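Equipment Review: Runstead 300 Countertop Waste Sorting Station

Prepared by the Facilities Office, Bunau Community Learning Center

The Center replaced the single trash cans in its shared rooms last March and tested the Runstead 300 as a possible standard unit for the building. This review records our findings for other sites considering the same purchase.

The Runstead 300 is a three-bin station with a hinged lid over each opening. It is sold for offices, classrooms and break rooms where people eat at their desks and produce small amounts of mixed waste through the day. The unit was supplied flat and put together by one member of staff with the hex key provided. The printed instructions are clear, although step 10 refers to a bracket that is shown only on the following page.

Each bin lifts out by a molded handle. The liners stay in place under a clip-on ring, and the ring can be removed with one hand. Staff who empty the bins at the end of the day preferred this to the elastic bands used on our earlier Cameck units, which slipped whenever a bag was more than half full.

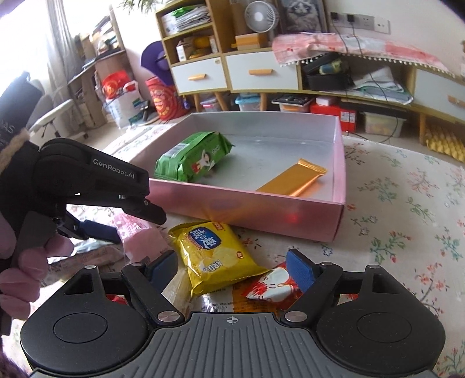 Snack packaging makes up the largest share of what is thrown away in our rooms, and it is also the material most often placed in the wrong bin. The labels supplied with the station do not help as much as they should. They use the words "film," "mixed" and "other," and several users asked where a candy wrapper belonged. We covered the labels with our own, which follow the county list, and the number of questions fell. Buyers should plan to do the same.

The lids close slowly and make very little noise. They are wide enough for a lunch tray to be scraped into the center bin, but the two outer openings are narrow, and larger items have to be folded first. The surface wipes clean with a damp cloth. Coffee left overnight on the pale gray model did leave a mark, and the dark green model is the better choice for a kitchen area.

Capacity is the main weakness. In a room used by 67 people over the day, the center bin needed to be emptied twice. The Akpalu floor-standing station, which we tried in the same room, needed emptying once, but it takes up considerably more space and costs $288 before delivery.

The Center has approved the Runstead 300 for meeting rooms and small offices. It has not been approved for the main dining area, where the Akpalu station will remain in use. Replacement rings and liners may be ordered through the Facilities Office using the standard supply form.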